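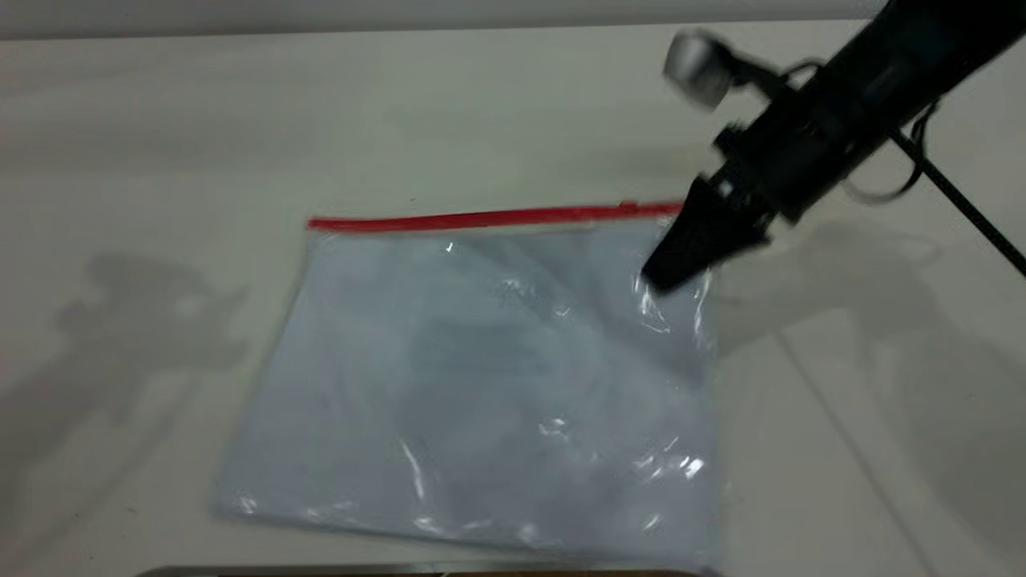
Wen-hsiung Yip buys resealable bags by the carton, and he has opinions about the part most people ignore. For 2 years he has run the packing side of Clumo, a mail-order shop in Flerkville that sells sewing notions, buttons and repair kits. Every order leaves in a clear plastic bag inside a paper mailer, and the bag is the part customers tend to keep. He favors the kind with a red zipper seal running along the top, lying flat on a white table with the rest of the plastic clear. "The color is for the person closing it," he says. "You look for the line, you put your thumb on the end of it, and you go. With a clear zipper on clear plastic you are feeling for it half the time."

Clumo started with small cardboard boxes. They looked good on a shelf, Yip says, but they were slow to fold and they took up a whole wall of the stockroom. When he came on, the shop was sending 80 orders on a normal day, and two people did little besides make boxes in the morning.

"I asked if we could try bags for a month," he says. "We did it in June, when it's quiet. By the end of the month the boxes were in the basement and nobody wanted to go get them."

The packing room is at the back of the building, behind the cutting tables. The tops there are white, which was his request. Dark pins and black thread show up on white, and so does anything that has been left out of a kit. The old tables had a wood grain, and he remembers finding hooks and eyes on them days after the order had shipped.

He is particular about how a bag gets filled. It goes down flat first, with the seal at the top. Heavy things go in at the bottom, cards and needle packets go in against the back, and the instruction sheet goes in last, facing out. Then the air is pressed out from the bottom up, with the side of the hand, and the seal is closed from one corner to the other in one pass.

"People pinch it in the middle and work both ways," he says. "Then there's a gap in one corner and the beads find it. Start at the corner. Go back over it once if you're not sure."

The beads are a sore point. The shop once had to resend 53 bead kits after the seals opened in the mail, and Yip still brings it up. The bags were a thinner type from a supplier he no longer uses. He now orders from Voser, and he keeps one carton of a heavier bag from Aebischer for scissors and anything else with a point.

Each new carton gets a simple test. He takes a few bags from the top and a few from the bottom, puts a spoonful of seed beads in each, closes them and shakes them over a tray. If a bead comes out, the carton goes back. He also checks for creases. Light wrinkles in the plastic don't bother him, but a hard fold across the zipper does.

"A fold there never really closes," he says. "You can run your thumb over it all day."

The glare took longer to sort out. Clear plastic throws back the light, and under the old ceiling lamps the packers had trouble reading the labels inside. Yip moved the tables away from the lamps and had the labels reprinted in larger type on dull paper. It helped, he says, though at certain angles you still have to tip the bag to read it.

Customers do write in about the plastic. Some would like paper, and Clumo offers it for fabric and ribbon. For loose parts Yip has not found a paper bag he trusts. The shop takes clean bags back at the counter and uses them for store samples and for sorting odd buttons. The last count of returned bags was 252, enough to fill two drawers under the register.

At home he uses the same bags for screws, seeds and spare keys, with a strip of masking tape on the front for the name. He writes on the tape before it goes on the bag.

"The pen goes through otherwise," he says. "Or it skips. Write it first, stick it down, then fill the bag."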